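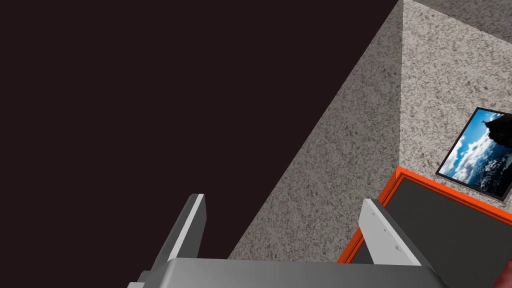

Store enrouleur Kunisell 80
Réf. 608 – Marque : Stevent

Le Kunisell 80 se pose au mur ou au plafond, à l'intérieur, sur une fenêtre ou une porte vitrée. Largeur hors tout 80 cm, largeur du tissu 78 cm. La manœuvre se fait par chaînette, à droite ou à gauche, à préciser à la commande.

Tissu Dollon tamisant, au choix parmi 9 coloris. Pour une chambre, prendre plutôt le tissu Dhillon, occultant, vendu au même prix.

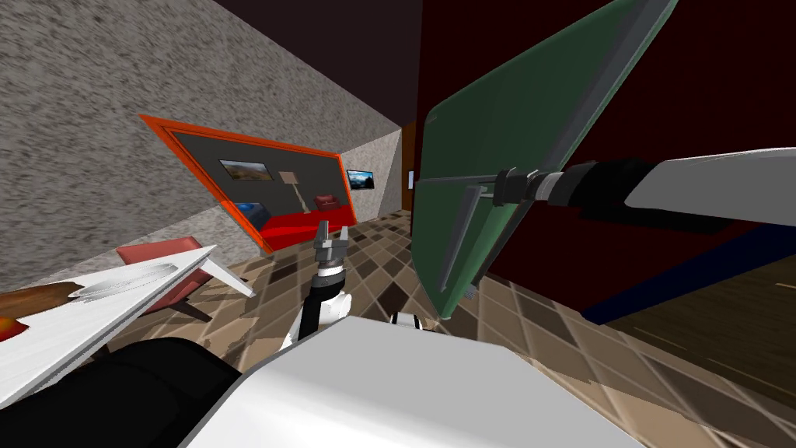 Le tissu ne se recoupe pas. Mesurer la largeur en haut, au milieu et en bas de l'embrasure et retenir la plus petite cote.

Livré avec deux supports, les vis et la notice. Chevilles non fournies – elles dépendent du mur.

Entretien : chiffon sec ou éponge à peine humide. Pas de machine, pas de repassage.

Coloris sable de nouveau en stock depuis septembre.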